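Home Advice | Browse Topics | Recent | Unanswered | Log In

Filed under: Jewelry & Watches > Cleaning and Care > Tarnish

Is a $70 anti-tarnish box worth it, or is it just a box?

posted by flatware_skeptic

I have a modest pile of jewelry, mostly silver, and it goes dull faster than I'd like. A shop in Flindside is pushing a storage box from a company called Saltenura. It costs $70 and the claim is that the lining "actively neutralizes tarnish for life." I asked the clerk what the lining was made of and she said it was proprietary. I asked what happens when it gets used up and she said it doesn't.

That sounds like nonsense to me. Anything that soaks something up has to fill up eventually, or so I thought. The website has 589 reviews and nearly all of them sound like they were written by the same cheerful person the day the box arrived, which tells me nothing about how it does after a couple of years. There's also a refill pouch for sale on the same page, and I'd like to know why a lifetime lining needs a refill.

I keep things in a dresser drawer right now, in a dish. The dresser is in the bedroom, which shares a wall with the bathroom. I don't wear most of it more than a few times a year. Would a box like this do anything, or would I be paying for hinges? Please don't tell me to use toothpaste.

pennywhistle_ok

You're right to be suspicious. Silver tarnishes from sulfur compounds in the air, and humidity speeds it up. Anti-tarnish cloth is a real thing and it does work, but it works by having something in it (often fine silver particles) that grabs the sulfur before your jewelry does. So yes, it gets used up. How fast depends on how often you open the lid and what your air is like. "For life" is a sales phrase and I would want it in writing, with whose life specified.

What I do costs almost nothing. Small zip bags, one piece per bag, press the air out, and a little anti-tarnish paper strip in each. I change the strips every September when I change the furnace filter so I don't forget. My chains have stayed bright for 3 years with no polishing. Don't put pearls or opals in sealed bags though. They don't like being dried out.

Get the dish out of that drawer, too. Some drawers are made of wood that gives off acids, some are lined with felt that has sulfur in it, and you're next to a steamy bathroom on top of that. You could move everything to a hall closet tonight for free and see if it makes a difference before you spend a dime.

Before you bag anything, spread it all out on a bed in daylight and sort it. Dull silver in one group, plated stuff in another, and anything with stones off to the side. I'd bet a good part of what you think is tarnished silver is plating that has worn through, and no box is going to fix that.
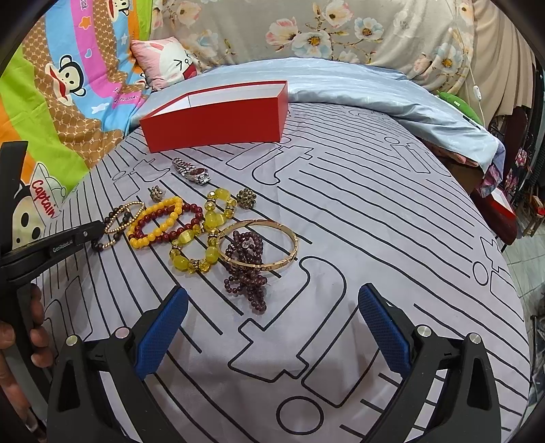 marrowbone_lane said the sorting advice was fine but the zip bags were overrated, and that cheap ones made things worse. I had a batch from the Jutbridge dollar store that smelled like a pool toy and my bracelets came out yellow. Buy polyethylene bags and check that it says so on the package. If it just says "plastic," leave it there.

On the box, I own one. Not Saltenura, a Nasution, same idea and a few dollars less. It was good for the first year or so, and after that I couldn't see any difference between what was in it and what was sitting on my nightstand. I wrote to ask about the lining and got a coupon for another box. I use it for batteries now. It's a decent box.

Also wearing the stuff helps. The rings I have on every day never need polishing and the ones I'm "saving" look terrible.

flatware_skeptic

Thanks, both. Moving it to the closet for now and I ordered strips, a pack of 5. Still no answer from the company about the refill pouch.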